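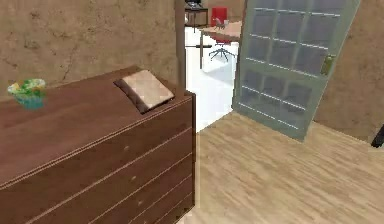
Prondier Puts Its Make-Believe House Up for Sale

Robot developers who want to see their software fail at housework without buying a house can now do so for $945 a year. Prondier, the simulation company in Westerberg, opened sales this month for Flistville, a set of furnished virtual homes in which a virtual robot can be told to pick things up, carry them somewhere and put them down, in whatever order it manages.

The company showed an early build in January and then went quiet for long enough that a few people on the waiting list assumed it had been shelved. It had been renamed, twice, before going back to the first name. The release version comes with 100 scripted chores and an object library of 2904 items, all of which Prondier says can be grasped, dropped and pushed under furniture.

What you get is a download, a license key and a manual that begins with a page on how to uninstall. The base license covers one seat and 3000 simulated hours a month. Hours don't roll over. Extra hours are sold in blocks, and the price of a block is available from the sales department, who will want to know a good deal about you first.

The homes themselves are modest. There are chests of drawers with small knobs, glass-paned doors with brass-colored handles, plank floors and tan plaster that could stand some attention. One bedroom looks through a doorway to a white-floored room with a red office chair at a desk. Surfaces look a little soft up close, and Prondier makes no great claims for them. The lighting is plain, the textures repeat, and the whole place has the feel of a rental that was furnished in one afternoon from several garages.

Chun-hung Lu, who runs the Flistville team, said the look was settled early and that the money went into contact physics. "People ask me about the walls," Lu said. "We have had more tickets about the walls than about the drawers, and the drawers took eleven weeks."

The object library is where the company has let itself go. Buyers can fill a room by hand or let the software do it from a random seed, and the random option has odd taste. It will respect gravity and it will mostly respect the size of the surface. It will not ask itself why anybody would own this particular group of things.

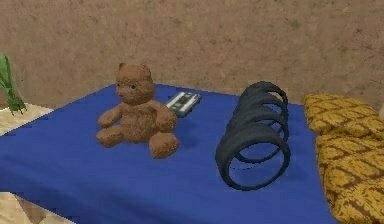 Flistville's object library at work: a teddy bear, a cassette tape and a black coil spring on blue cloth.

Lu defended the mix. A soft toy, a thin flat object and a coil full of gaps each ask for a different kind of grasp, he said, and a robot that has only practiced on mugs will have a bad time in any home with a child or a basement. There is a "plausible" setting that keeps kitchen things in kitchens. It is off by default, and the manual gives it one sentence.

Chores are written as short instructions, with a starting layout and a test for whether the job got done. "Move the toy to the top of the chest" is one of the easy ones. The harder end includes opening a drawer, putting something in and closing it again, and a door task that Prondier's own baseline software finishes less often than the company would like. The baseline ships with the product. Its scores are printed in the back of the manual in a small table, which is decent of them.

Frøydis Solberg has been running the beta since spring at Veltberg, a small firm that writes control software for home-assistance robots. She said it had replaced a good part of her team's early testing, and that the team had stopped arguing over who got the lab after lunch.

"We used to find out on the real arm that an idea was bad, and that was an expensive way to find out," Solberg said. "Now it's bad by ten in the morning and we've moved on."

She had complaints, and had them ready. Loading a home takes longer than it should. The drawers stick if they are pulled from one side, which is true of real drawers too, but in the beta they also stuck if they were pulled correctly. Prondier says the second kind of sticking is fixed. Cloth is the other sore point. Bed sheets hang and fold well enough to look at, but a robot that tries to straighten one will learn some habits it has to unlearn later.

There was also the matter of the success tests. Under an early version of the rules, an object counted as "on the bed" if any part of it was touching the bed when the clock ran out. Solberg's software worked this out quickly and began leaving things at the very edge, then stopping. Her scores went up for most of a week. The release version has a stricter rule that can be turned on for each chore, with a slider for how much of the object has to be supported.

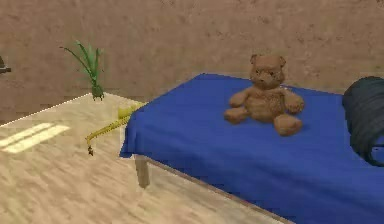 The slider goes from "any" to "all," and Solberg recommends that new users set it themselves before they show a chart to anyone in management. She also suggests saving the last moment of every run, passed or failed, and looking through a few dozen of them with coffee. Flistville will do this automatically if asked. The option is under Storage, for reasons Lu could not recall.

On the hardware side, the requirements are reasonable. One decent graphics card will run a single home at better than real time, and a rack of them will run many homes at once, which is how most customers are expected to get through their hours. A laptop will open the program and display the menu very nicely. Prondier supports two operating systems and describes its work on a third as "ongoing," a word it has been using since the January build.

Robot models come as separate files. Several generic arms and a wheeled base are included, and customers can bring their own if they have a clean description of the joints. Solberg's team needed two days to get theirs in, one of which went to a sign error in the wrist. Cameras can be placed anywhere in a room, on the robot or off it, and resolution is adjustable. The default is low. Turning it up makes the wood grain nicer and the hours go faster, in the billing sense.

Universities get a discount after filling out a form. The form asks for the size of the lab in square feet, and Lu confirmed that an answer is required and that it has no effect on the price. Hobbyists can get a free trial with one bedroom, ten chores and a watermark. The trial runs for a month, and the bedroom cannot be exported.

As for whether skill in Flistville carries over to a house with people in it, the company is careful. The brochure says the product "supports" transfer to physical robots. Asked what that meant, Lu said that it depended on the robot, the chore, the gripper, the floor and the person reporting the result, and that Prondier would publish numbers when it had some it believed. Solberg said that at Veltberg, picking things up had carried over fairly well and putting them down had carried over less well. Drawers were still being looked at.

Her company is keeping its license. It is also keeping the real arm, the real lab and a real chest of drawers bought secondhand, whose bottom drawer has never opened for anyone, robot or otherwise.

The first update is planned for the fall and is meant to bring faster loading, better cloth and a kitchen with a working faucet – or at least a faucet that turns. More homes will follow as a paid add-on. Prondier has not set a price for those, though existing customers will be told before new ones are. Users have also asked for pets. Lu said that a cat had been tested internally and that there was no release date for the cat.

Flistville is available now from Prondier's website. Beta licenses stop working at the end of the month, and anyone with saved layouts from the beta should export them first, as the release version reads the exported files but not the original ones.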